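Chapitre 4
Saisir des objets déformables

Objectifs du chapitre
Distinguer un objet rigide d'un objet déformable du point de vue de la préhension.
Lire un cahier des charges de poste de prélèvement.
Choisir un type de préhenseur et justifier ce choix par écrit.
Rendre compte d'une démonstration technique.

Mots clés : préhenseur, doigt articulé, prélèvement en vrac, enchevêtrement, compartiment, temps de cycle, reprise.

Point de départ : une journée portes ouvertes chez Nostance

Le 17/01/2020, l'entreprise Nostance a ouvert son atelier d'intégration aux sections de maintenance et d'automatisme des lycées voisins. Un groupe de 19 élèves y a passé la matinée. La visite comprenait une présentation en salle, le passage devant deux postes et un échange avec les techniciens. Ce chapitre s'appuie sur les notes prises ce jour-là et sur les documents remis aux visiteurs.

Le premier poste, appelé Yakubu, traite des pièces métalliques usinées. Les pièces arrivent sur un plateau, toujours dans la même orientation. Le robot connaît leurs cotes, leur masse et la position de chaque logement. La prise se fait au même endroit d'une pièce à l'autre et l'effort de serrage est réglé une fois pour toute la série. Les élèves ont retrouvé sur ce poste les notions du chapitre 3 : repère outil, point d'approche, point de prise, point de dégagement.

Le second poste, Plusetti, prélève des faisceaux de câbles d'alimentation pour ordinateurs. Il a retenu le groupe plus longtemps. Un faisceau n'a pas de forme fixe. Il se plie, s'écrase sous les doigts du préhenseur et s'accroche à ses voisins. Deux faisceaux de même référence, posés dans deux compartiments voisins, n'offrent pas le même contour. Le programme ne peut donc pas se contenter d'une position apprise.

Kristine Saludo, responsable du poste, a résumé la difficulté devant les élèves : « Avec une pièce usinée, je demande au robot d'aller à un endroit. Avec un faisceau, je lui demande d'abord de choisir un endroit. » Elle a ensuite lancé plusieurs cycles à vitesse réduite et commenté l'approche, la fermeture des doigts et le dégagement vertical. Entre deux cycles, elle a laissé les élèves proposer eux-mêmes un point de prise avant de comparer avec celui que le programme avait retenu.

La discussion a porté sur trois points. Le premier est l'accès : les séparations du carton limitent l'ouverture des doigts et imposent une descente presque verticale. Le deuxième est la prise elle-même : serrer des boucles regroupées est plus sûr que pincer un fil isolé, qui risque de glisser ou de subir une traction sur son connecteur. Le troisième est le dégagement : si un faisceau voisin se soulève en même temps, le cycle doit être interrompu et la prise recommencée. On appelle cette opération une reprise.

Les visiteurs ont aussi interrogé les techniciens sur l'emballage. Les cartons servent plusieurs fois et leurs bords s'abîment. Une séparation déchirée n'a plus une hauteur régulière, ce qui complique la détection du bord par le système de vision. Nostance étudie avec son fournisseur Zovoneck un bac réutilisable à parois lisses. Les essais ont commencé en décembre et n'étaient pas terminés lors de la visite.

Document 1. Préhenseur à deux doigts articulés au-dessus d'un carton compartimenté. Entre les doigts, un groupe de boucles de fils rouges, jaunes et noirs.
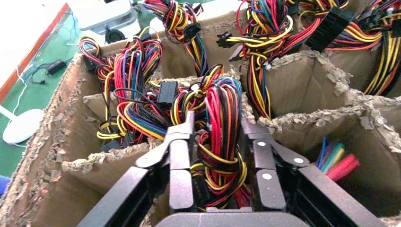 Activité 1. Exploiter le document

1. Relever dans le document 1 deux éléments qui peuvent gêner la descente du préhenseur.
2. Expliquer pourquoi un préhenseur à ventouse conviendrait mal à ce type de produit.
3. Indiquer la zone du faisceau à saisir de préférence et celle à éviter. Justifier en utilisant le vocabulaire du chapitre.
4. Rédiger en dix lignes le compte rendu du passage au poste Plusetti, à l'intention d'un camarade absent. Les informations données oralement seront signalées comme telles.

Ce qu'il faut savoir avant de poursuivre

La notion de point de prise (chapitre 3) et la lecture d'un chronogramme de cycle (chapitre 2) sont supposées acquises. Les calculs d'effort de serrage seront repris à la page 39, avec un coefficient de frottement donné.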